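Setting up the simulated arm cell
Group report, robotics module, Tillside

Our part of the project was the set-up of the kitchen counter cell in simulation. The cell has one white arm with a black two-finger gripper, mounted beside the counter. We fixed the base position first, then the cameras, and left the objects until Thursday.

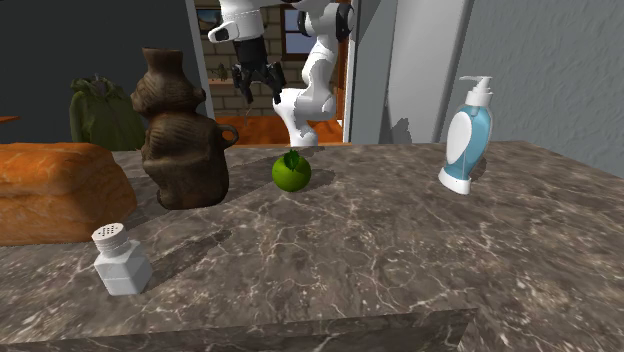
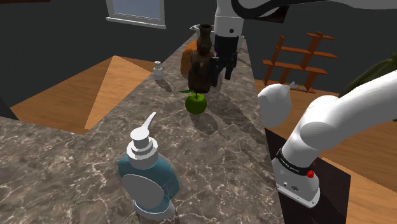
Anel Zulu replied to our draft that the gripper should be checked before the base is touched again, as her group had moved their base 20 mm and later found the fault was in the finger offset. We took this advice. The offset was wrong by 2 mm on one finger. After correcting it we ran 165 test grasps and 44 failed, most of them on the soap dispenser.

Still to do: lower the closing speed, repeat the test with the same start positions, and save the base settings in the Vodmont folder so that Oldřich Urban can load them.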